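Clikmont and Dasine: Questions from Account Holders

Clikmont has agreed to buy Dasine, the photo messaging service. The answers on this page cover what the sale means for people who use either app. We update it when something changes.

Is the deal final?
No. Both companies have signed, but regulators still have to review the purchase. Until that review is over, Clikmont and Dasine remain separate companies and run separate services.

How long will the review take?
We expect it to close in March. If the date moves, we will post the new one at the top of this page.

Will Dasine be shut down?
There is no plan to close it. Dasine will keep its name, its app and its office in Mullholm. The 201 people who work there have been offered jobs under the new owner.

Do I need a Clikmont account to keep using Dasine?
No. Your Dasine login stays the same. Linking the two accounts will be optional, and you can unlink them later under Settings.

Will my messages be shared with Clikmont?
Not before the sale closes. After that, account details such as your email address and phone number may be shared between the two companies. Message contents and private albums will not be used to choose ads. You will get an email 15 days before any change to the privacy policy.

Can I download my photos and leave?
Yes. Go to Settings, then Your Data, then Request Archive. Large archives can take up to 5 days. The download link works for 10 days after we send it, and you can ask for a new one if it expires.

What happens to Dasine Plus?
Paid plans continue at the current price until your next renewal. Refund rules have not changed.

I sell through a Dasine shop page. Who pays me?
Ragnarsson still handles payouts, and they still go out every Friday. Your bank details do not need to be entered again.

Can shop listings have more than one photo?
Yes. Add them in the order you want them shown. The first one is used in search results.

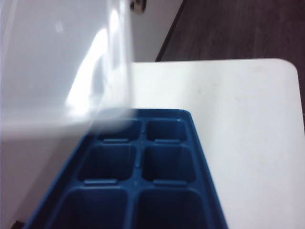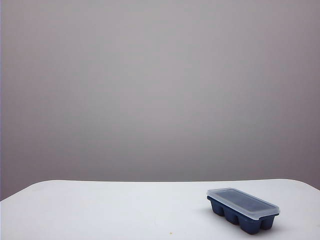

First photo: blue ice cube tray. Second photo: white tabletop and gray wall.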